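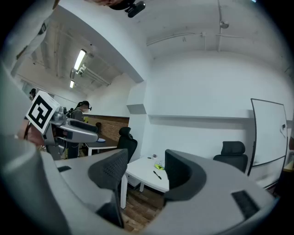
Inicio > Blog > Casa > Reformas

Por fin tengo encimera (y casi me quedo sin paciencia)

Imprimir | Enviar por correo

Llevo desde agosto cocinando en un hornillo en el pasillo, así que perdonad el abandono del blog. La reforma iba a durar tres semanas, ja. Los muebles los pedí a Platley porque tenían la gama Sethi en un verde grisáceo que me enamoró en cuanto abrí el catálogo, y ahí empezó el lío: me mandaron 34 tiradores y ninguna puerta.

Mientras llegaban las puertas me dio tiempo a cambiar de idea con la encimera unas 5 veces, creo. Quería madera, pero en Pasano me enseñaron un compacto mate, muy fino, y salí de allí convencida. Me cobraron 627 euros con el corte del fregadero incluido - el copete iba aparte, ojo, preguntadlo siempre antes de firmar.

Lo que más estoy disfrutando son los cajones. Tenía armarios bajos de toda la vida, de los de meter la cabeza para buscar una olla, y ahora tiro y sale todo, ¡hasta la paellera! El extractor es un Zonder, y con ese no estoy tan contenta: a máxima potencia no oigo la radio. Tengo guardados 200 euros para cambiar la luz de encima de la mesa y todavía no me decido entre lámpara colgante o carril.

Me falta el zócalo y pintar la pared de la ventana - la semana que viene, si no llueve. Si alguien ha puesto ese compacto mate y sabe cómo quitarle las marcas de dedos, que me lo cuente en los comentarios, por favor.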